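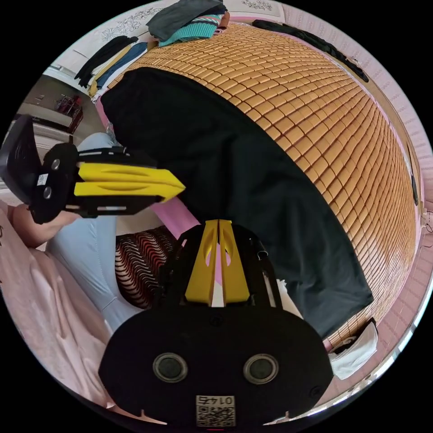

Page last changed: 02/09/2021

Household Textiles, Unit 7
Reading a Care Label
Instructor: Yamila Troncoso

Bring one washable item from home to the next session. It should still have its care label.

Fiber content
The label lists each fiber by weight, the largest share first. A shirt marked 78% cotton and 22% polyester will mostly act like cotton. It takes up water well and wrinkles easily. Polyester dries faster and holds its shape, but it also holds oily stains.

Wash symbols
The tub shape means machine wash. A number inside is the highest water temperature in Celsius, so 40 is a warm wash. A hand in the tub means hand wash. One bar under the tub means a gentler cycle, and two bars mean gentler still. A tub with an X through it means do not wash.

Drying
A square with a circle inside is the tumble dryer. One dot is low heat, two dots medium. A square with a single flat line across the middle means dry flat. Use this for heavy knits, which stretch on a hanger.

Shrinkage
Measure before and after washing, along the length and across the width. Divide the change by the first measurement and write it as a percent. Loosely knit cotton can lose up to 7 percent in length.

Reading: Mahawong, chapter on finishes, through page 293. Skip the section on flame tests.

Shrinkage sheets go in the tray by the door. Late sheets lose one point.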